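Teleop data – weekly meeting, Thurs.
December 17, 2020
Wirnham room, started late, projector again

In the room: Telmo Montoya, Marisol Chambi, the two new operators, me on notes. Rerkotier people dialed in, dropped off before item 3.

1. Last time's actions
Leader arm recalibrated – done. Spare trigger springs ordered, not here yet. Written instructions for new operators – half done, Telmo has the draft, wants another week. Carried over.

2. Demo count
451 kept out of a target of 2000. Behind. Marisol says the target was set when we still thought kinesthetic (moving the arm by hand) would be fast enough, and it wasn't. Everything on the kitchen table is remote control now. By-hand stays for the drawer task only, operators find it easier to feel the stop.
Agreed: don't change the target before January, change the schedule. Two shifts on Mondays.
Cuervo wants 600 of the kitchen ones for their side before we're finished. Telmo to ask if they'd take them in parts.

3. Kitchen table task
Most of the time went here. Main question was how operators pick up the tall items. Some come in fast from the side and close right away, some stop above and line up first. Policy learns a mush of both. Also discussed whether to clear the table between takes or leave the other stuff where it is. Leave it – clutter is the point, as long as its not in the way of the fingers.
Stills from the wrist camera and the overhead one up on the wall for this bit.
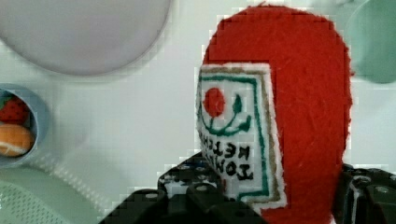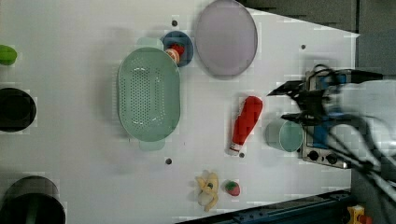
Marisol objected that the wrist view is where we lose people: once something tall is in the fingers the operator can't see what's behind it, so they drift over to the overhead screen, and then the hand slows down and the recording has a long hover in the middle of it. She'd rather cut those takes than trim them. Telmo not sure, says trimming is fine if the gripper state doesn't change during the hover. Went back and forth. One of the new operators asked if both views could go on one screen – yes, should have been done in the fall.

Decided:
– hover longer than 5 seconds, mark the take, don't delete
– line up above first, then down, then close. Everybody the same way
– both views side by side on one monitor, Telmo to set up
– no talking to the operator mid take

4. Lag on the remote link
Better since the switch moved. Still a hiccup when someone starts an upload during a session. Please dont upload during a session. Marisol to put a note on the door.
The Tastex controller still drops its grip value now and then, reads as fully open for one tick. Filter catches it in the log but the arm can twitch. Log a ticket each time it happens, with the take number.

5. AOB
New operators want more practice before their takes count. Fine, first morning is practice, goes in a separate folder.
Chairs too low for the leader arm. Noted again.

Next meeting first week of January, same room if free. Telmo taking notes.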